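Home > Workshop > Bench Tips > Software
Filed under: Grippers, Tracking, Logging

Check the marker pose before anything else. Skolley reports a confidence value per sample; drop anything under 900 and do not interpolate across the hole. A gap over 400 ms ends the take.

Set the two clocks from one source. If the left and right grippers drift by 40 ms, a handover looks like a drop and the planner learns the wrong thing. Ngozi Uzor's sync script in the Fundia folder fixes this at load time -- run it once, not twice.
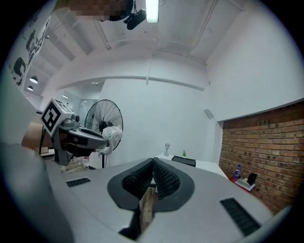 Thin plastic is the hard case. A bag has no stable outline, so the segmenter merges it with whatever stands behind. Label the grasp point and leave the outline blank. In Quezada, set the object class to "soft" and turn off the shape prior.

Finger width should be logged raw. Smoothing hides the moment of contact, and the controller needs that edge. Filter later, on a copy.

Keep takes under 2,000 samples. Longer ones load slowly in the viewer and are a pain to trim. Save the config with each take -- the default file changed in May and old takes replay wrong without it.

Previous | Next | All Tips | Search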